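1/ Notes from the Wostville choral festival in March, mostly on scoring and tuning. I sang alto with the Pelent chamber group and kept the score sheets afterward.

2/ The format changed this year. Each choir sang two set pieces and one free choice, with a limit of 15 minutes on stage. Timing ran from the first pitch given, so slow entrances cost nothing.

3/ Five judges per round. High and low marks were dropped and the remaining 3 were averaged. Our first round came out at 83, which put us in the middle of the mixed-voice class.

4/ Intonation carried the most weight. Ruth Lozano chaired the panel and had a pitch reference checked at the last chord of every unaccompanied piece. We finished the slow motet a little under a quarter tone flat. The sheet says "drift begins m. 22, tenors, descending thirds." I listened to the recording and she is right.

5/ The hall seats 678. With the seats full the decay is short and the consonants carry. In the morning warm-up it was nearly empty and the same passage blurred. Choirs that rehearsed only in the morning tended to over-articulate at night.

6/ Riser placement: we used a mixed arrangement, no section blocks. Svenja Baumgartner conducts us and prefers it for homophonic writing. For the double-choir piece we went back to blocks, with the basses split left and right. Blend score went down, balance score went up.

7/ Best thing I heard was the Bunnag women's choir in the folk class. Three-part writing, no vibrato in the seconds, and a very exact unison before the final cadence. Kirsty Semple took the solo from inside the row and did not step forward.

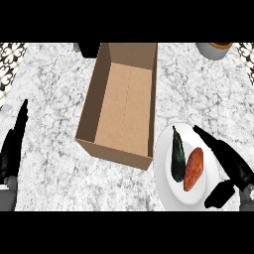 8/ Written feedback. Each sheet has four fields: pitch, rhythm, diction, style. Diction comments were specific down to the vowel. Style comments were short — ours was "tempo relation unclear between sections," with no measure number.

9/ One complaint. The set piece was issued in two editions with different breath marks at the page turn. Rhona Jardine raised it at the directors' meeting, and the judges agreed to accept either reading. It should have been settled when the scores were mailed.

10/ For next season we are dropping the motet a half step and moving two second tenors to baritone. Rehearsals start at 7 p.m. Bring a pencil.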